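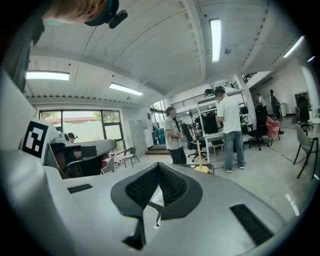 Did you bleed the air out after the new cartridge went in, or only run the tap until it looked clear? was the first thing the support desk wrote back to me, and I have to say it was a very good question, although it took me most of September to see why.

Search the Kallwood help center Search Clear

We use cookies to remember your tickets and keep you signed in. Accept all / Manage choices

Ticket 143
Product: Campos under-sink filter with hot tap
Status: Solved, left open for comments
Topic: Taste, slow flow, code 101

Original message

Hello, and thank you in advance for reading all of this. I know it's long, but I would sooner give you too much than have you write back asking for more.

We have had the Campos under the kitchen sink since we moved to Havcombe, and it has been a lovely thing to own. The water here is hard, and before the filter every cup of tea had that skin on top that sticks to the sides. With the filter it was gone, and I got quite spoiled. Then I changed the cartridge, a job I've done before without any fuss, and two things started happening. The cold side slowed down to a sad little string, and the tea began to taste flat and a bit like pennies. After a few days the little display started showing 101 whenever I asked for hot water first thing in the morning. It would clear if I turned the unit off at the wall, and then come back the next day.

I've looked in the booklet and 101 is listed only as "supply," with nothing after it. I'm hoping you can tell me what sort of supply it means!

Reply from support

Thank you for such a clear note. Code 101 comes up when the heater asks for water and doesn't see enough pressure coming in. It is a protection and no harm has been done to the tank. Please tell us whether you bled the air out after fitting the cartridge (booklet, under "After a change"). If you didn't, please do the following:

Turn the heater off at the wall and let it cool fully.
Open the cold side and leave it open for 10 minutes.
Close it, wait a moment, and open it again in short bursts until it stops spitting.
Turn the heater back on.

Throw away the first kettle's worth of water from the hot side. It may look cloudy, and that's only fine air.

My reply, same evening

Well, I had not done it properly. I ran the tap while I washed up a pan and called it good. I've now done it the slow way, sitting on the kitchen floor with the cupboard open and a towel under the hose — and there was a great deal of spitting and coughing before it settled down. The cold side is better. I'd call it three quarters of what it was. The tea still tastes of pennies, though, and 101 was back at 6:30 this morning.

Reply from support

That helps, thank you. Air was part of it, then. Could you check the shutoff valve that feeds the filter? On many sinks it is a Plilitz push valve with a blue collar. These can be left partly closed after a cartridge change and still feel fully open, as the handle turns a little way past the point where the water starts. Turn it all the way closed and then all the way open, and count on it being stiff.

On the taste, please brew the same tea with water straight from the ordinary kitchen tap, then with the filtered cold side boiled in a kettle, then with the hot side. Use the same cup each time, washed in plain water with no dish soap. We ask about the cup because soap left in a cup will flatten tea more than you'd believe.

My reply, next afternoon

You were right about the valve. It is a Plilitz, and it was sitting well short of open. My own fault, I'd shut it to stop the drips and clearly lost heart on the way back. I used a cloth to grip it and it went round with a groan. The cold side is now as strong as it ever was, and I stood there filling things just for the pleasure of it.

I've started on the tea test and moved the tasting away from the kitchen, on the theory that a sink full of last night's onions does nobody's nose any good. I'm using a plain white cup, so I can see the color of the tea as well as taste it.

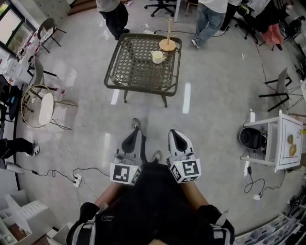

White cup and wooden mug tree on the patio table.

My notes, such as they are. Ordinary tap: skin on top, chalky, exactly as I remember it from our first weeks in Havcombe. Filtered cold, boiled in the kettle: bright and clean, a really nice cup, no pennies at all. Hot side: pennies. I did the hot side again after lunch to be fair to it, and it was the same, maybe a touch weaker.

So I suppose the new cartridge is fine and I owe it an apology.

Reply from support

What a useful test, thank you for going to the trouble. We agree that the cartridge is fine. When the pressure was low, the heater tank was being topped up in small sips and the same water was sitting hot in it for far too long. That will give a metal taste. Please drain the tank once through the small plug at the back, with the power off and everything cold, then refill and drain it again. That makes 2 full drains. After that, use it as normal for a few days and let us know.

My reply, a few days later

Drained, refilled, drained again, refilled again. The first lot smelled a little stale and the second smelled of nothing. There hasn't been a 101 since, and this morning's tea from the hot side was as good as the kettle's. I did find that the plug washer had gone hard, so I've ordered a new one from your parts page — the old one is holding but I don't trust it overnight, and there's a bowl under it for now.

May I make one small suggestion? The line about bleeding the air is on the back of the page that shows you how to fit the cartridge, and if you have the booklet folded open under a sink you never see the back. A note on the cartridge box would have saved you a fair bit of typing, and me a fair bit of sulking over my tea.

Reply from support

Passed on to the people who write the booklet. Your washer is on its way. We'll leave the ticket open until it's fitted.

Filed under: Water filters, Hot taps, Low flow, Taste and smell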